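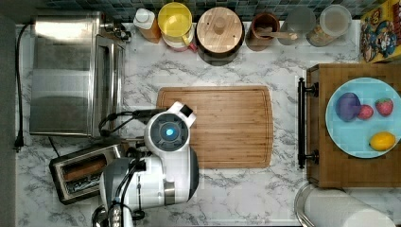

**Bakbridge, 5 March 2025**

The shared kitchen at Dilline House in Bakbridge has reopened to residents after a refit that took 40 days, a week longer than planned. The new worktop is white marble with grey veining, with a strip of dark blue-green mosaic tile behind it. The old laminate top, which had lifted at the joints, was taken out in January along with the wall units above it.

The kitchen serves 66 flats in the building, most of them studios with a two-ring hob and very little space for preparing food. Residents had asked for a better shared room since the last refurbishment of the ground floor, and a survey sent round in August put worktop space at the head of the list. More sockets came second.

Amerley Nutsugah, who manages the building for the housing firm Akolgo, said the delay was down to the tiling.

"The first delivery was the wrong shade and we sent it back," she said. "The worktop was in by then, so it sat under dust sheets while we waited. People were patient, but they let me know they wanted their kitchen back."

Small appliances have gone back on the left of the counter, where there is a stainless steel toaster oven with a two-slot toaster near it. Dry goods and utensils are kept in a row against the tiles, among them a wooden canister with a knob on the lid, some glass jars and a brown ceramic crock for the spoons. A butcher-block cart with a black towel bar stands at the other end. The middle of the worktop is for chopping, and a bamboo board with a juice groove is kept there for general use.

Residents are asked to use a board at all times and not to cut directly on the marble. Lemon juice, vinegar and wine can mark the surface and should be wiped up straight away. Washing-up liquid and warm water are enough for daily cleaning. Limescale sprays and cream cleaners must not be used on it. Hot pans should go on a trivet, and there are spares in the drawer under the cutlery.

The fitting was done by Ota, a joinery and stonework firm in the town, which also rehung the door to the bin store and replaced the window catch. Akolgo said the cost was met from the building's repairs fund and would not lead to a separate charge this year.

The kitchen is open from 7 in the morning until 10 at night. It can be booked for private use in the evening, for up to 3 hours at a time, through the office on the ground floor. Bookings made before the work started have been carried over, and anyone who would like a different date should speak to the office by the end of the month.

Shelf labels have been reissued. Food left without a flat number on it will be moved to the table by the door on Friday and thrown away the following Monday. Items on the worktop row are for everyone, and residents who finish a jar are asked to write it on the list inside the cupboard door.

Two jobs are still outstanding. The extractor fan is waiting for a new filter, and the light over the sink is to be swapped for a brighter one. Both should be finished this month, and the kitchen will stay open while the work is done.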